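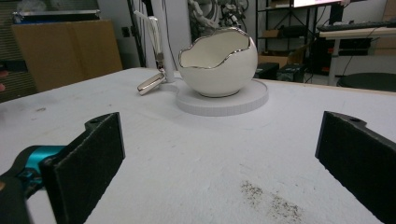
4. Montaje experimental y recogida de demostraciones

Categoría: Robótica educativa / Trabajos de estudiantes

4.1. Puesto de trabajo

Las demostraciones se grabaron en el laboratorio de prácticas de la asignatura, sobre una mesa blanca de superficie mate. El operador sostiene con una mano la pinza Plilik, un útil de dos dedos recubiertos de espuma negra, y se acerca al objeto desde el borde delantero de la mesa. La figura 1 muestra el puesto desde la cámara de la propia pinza, con los dedos abiertos y el cuenco al fondo, sobre su plataforma redonda.

Figura 1. Vista desde la pinza de mano, con las mordazas abiertas. El cuenco blanco de borde irregular está a la derecha del centro.

El laboratorio se comparte con otros dos grupos de la asignatura, de modo que el fondo no se controló. Detrás de la mesa hay cajas de cartón, una estantería metálica negra, cables y un aparato articulado gris y blanco. Decidimos conservar ese fondo en los datos de entrenamiento. En una prueba previa, hecha en mayo con una tela lisa colgada detrás de la mesa, la política aprendida fallaba en cuanto se retiraba la tela.

4.2. Objeto y tarea

El objeto principal es un cuenco de cerámica blanca con forma de cáscara de huevo rota. Lo elegimos por tres motivos. El cuerpo es casi esférico y ofrece poca superficie de contacto a unos dedos planos. La boca es ondulada, y la altura del borde cambia según el lado por el que se llega. Por último, es blanco sobre una mesa blanca, y el contraste más claro lo da la fina banda plateada que recorre el borde.

La tarea consiste en tomar el cuenco por el cuerpo, levantarlo de la plataforma y depositarlo en la mesa sin volcarlo. La plataforma es más ancha que el cuenco y sobresale por delante, lo que obliga a entrar con los dedos algo elevados. Varios operadores rozaron la base con la punta de la espuma en sus primeros intentos. Esas demostraciones se marcaron como válidas si el agarre se completaba.

4.3. Procedimiento

Participaron 8 estudiantes del curso, ninguno con experiencia previa en teleoperación. Cada uno recibió una explicación breve de Kaede Shibata y practicó durante una sesión que no se grabó. Después realizó sus demostraciones en tandas cortas, con descanso entre ellas, pues el peso de la pinza se nota en la muñeca y los movimientos finales de una tanda larga salían más bruscos.

Antes de cada demostración se giraba el cuenco a mano hasta una orientación sorteada por el programa de captura Erasa. La posición de la plataforma se cambiaba solo entre tandas. No se despejó la mesa por completo: quedaron a la vista un poste blanco vertical, su cordón y algún objeto pequeño y brillante junto al pie del poste. Tampoco se limpiaron las motas y manchas oscuras de la superficie. Rajeshwari Raju propuso dejarlas como puntos de referencia para la estimación de la trayectoria, y en esta mesa, con tan poca textura, resultaron útiles.

En total se registraron 801 demostraciones. Se descartaron aquellas en las que se perdió la trayectoria de la cámara, casi siempre por un giro rápido de muñeca, y las que terminaban antes de soltar el objeto. Del conjunto restante se reservaron unas 300 para validación. La separación se hizo por operador, de forma que ninguna persona aparece en las dos partes.

4.4. Anotación

Tarık Oral y Miyuki Ebihara revisaron las grabaciones por separado y señalaron el instante de cierre de los dedos y el de apertura. Cuando sus marcas diferían en más de 7 fotogramas, se volvía a ver la grabación entre los dos. La mayor parte de los desacuerdos se dio en la apertura, porque algunos operadores relajaban la mano poco a poco y no hay un momento único en que el cuenco quede libre.

La fuerza de agarre no se midió. La espuma cede bastante y la distancia entre dedos solo da una idea aproximada de la presión ejercida, limitación que se retoma en la sección 6.

Comentarios

Emmett Gallagher
¿La separación por operador la hicisteis desde el principio? En nuestro club mezclamos a todos y la validación nos salió demasiado optimista.

Rajeshwari Raju
Al principio no. La cambiamos después de la prueba de mayo y hubo que volver a entrenar todo.

marisol_t
Me interesa lo de la espuma. Con cerámica esmaltada a nosotros nos resbalaba y acabamos poniendo silicona.

Kaede Shibata
Aquí también resbala si se agarra muy arriba, cerca del borde. Por la mitad del cuerpo aguanta bien.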